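Trade Show Booth Tips, Quick List

Just back from Stendwood, feet killing me, typing this up before I forget.

Book early. The mining and quarry shows sell out indoor space first, then you're outside in the gravel next to a generator. We left it till April and got the gravel.

Drill core samples: wrap each one in a towel, label the towel AND the core. Rock dust gets in everything. Damp rag, never dry, or you just move it around. Old toothbrush for the grooves on bits and cutter teeth.

Brochures. Took 1000, brought home 800. Take less. Heavy as bricks too.

Table cloth clips, buy the metal ones. Plastic snaps.

Grease on the display parts, wipe with mineral spirits outside, let it air out, then bring it in. Husar hall has no windows that open.

Zip ties, 40 at least. Scissors. Tape in two widths. Keep it all in one bin with a lid and dont lend it out.

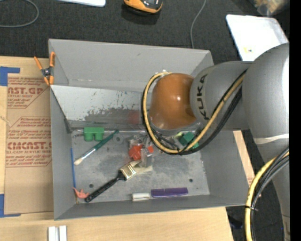 Paula Preda writes that she puts a rubber mat under the ore samples so they don't scratch up the rental table, she got charged for one at Judico. Good one, adding it.

Water bottles. Bring your own, hall prices are nuts.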